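Planning and Paying for a Gripper Station
Course handout, unit 7: equipment budgets
Instructor: Ankica Petkov
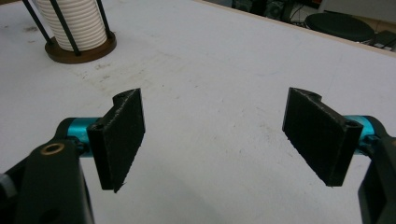 Last unit we picked a task and wrote down what the hand has to do. Now we get to spend money on it, and I love this part! A good budget tells you how the station will really be used, day after day, by people with tired wrists and a full schedule.

Our working case is the Skivari station: one table, hand-held grippers, one operator at a time. The ceiling is $3000 for everything that isn't a computer. Sugeng Entili ran the first version of this plan in March and let me share his notes, so you get to learn from his spreadsheet (thank you, Sugeng).

Start with the parts that wear. Finger pads are the big one. They rub on every object and on the tabletop too, and the edges go first. Sugeng bought one spare set and was out of pads halfway through the project. Plan on 28 pads for the term and buy them in a single order so the surface texture matches. Mixed batches grip differently, and then your week 2 results don't compare with your week 9 results.

Next, the things that last. Arms, housings and mounts should outlive the project if you keep the right screws on hand. Put screws on their own line. Yes, they're cheap! They also stop all work when one rolls under a cabinet.

Then the room. Students forget this line almost every time:
- a table with a plain, light top that wipes clean
- a stool at the right height
- cable covers for the floor
- a shelf for cases

Quotes. Get two for anything over $300. For the case we'll compare Trudia and Prekireo. Trudia lists the pads and mounts separately, and Prekireo sells them as a kit. Work out the cost per pad both ways before you decide, and add shipping. Ask each one how long a reorder takes. A cheap pad that takes 9 weeks to arrive costs you a lot of idle table time.

Hold back 7 percent for surprises. If you don't need it, wonderful, buy more pads.

For next class: bring a one-page budget with wear parts, lasting parts, room and reserve on separate lines. Mark any price you guessed with a G. Drafts are due 7/14/25.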